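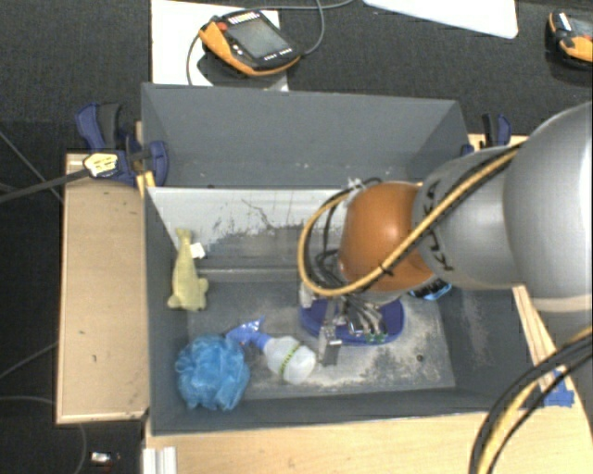
Household Storage, Unit 4: Mixed Bins and the Case for Dividers
Handout, June 7, 2023
Instructor: Myung-ja Noh

Most storage advice sells you a container first and asks what goes in it later. Read the Harms chapter with that in mind. She claims a divided bin "sorts itself." I have yet to see one do it. A divider makes two places to put things, and people go on using whichever is nearer.

Take a bath pouf, a plush toy and a spray bottle in one compartment while the other stands empty. Is that a storage problem or a habit problem? Harms would say add labels. Phelan (reading 2) would say take the divider out. I don't find either one convincing, and you should come to class ready to argue.

Points to go over

Bottles. A spray bottle lying on its side can drip from the nozzle. Stand it up or keep it somewhere else.

Mesh and plush. Both hold dust and moisture. Neither belongs next to a cleaner, whatever the bin catalog shows.

Scuffed floors. Old plastic scratches, and scratches hold grit. Wiping helps less than the Sonulby leaflet promises. Wash the bin, let it dry, then look again.

Size. Bigger bins get filled with bigger mixtures. The Pulau survey (223 homes) is quoted everywhere as proof that they save time. Check who filled in the forms: people who had just bought the bins.

For next class

Empty one mixed bin at home. Write down what you would put back and why. "It fits" is not a reason. Declan Stockdale has the spare copies of reading 2. The July session covers closets.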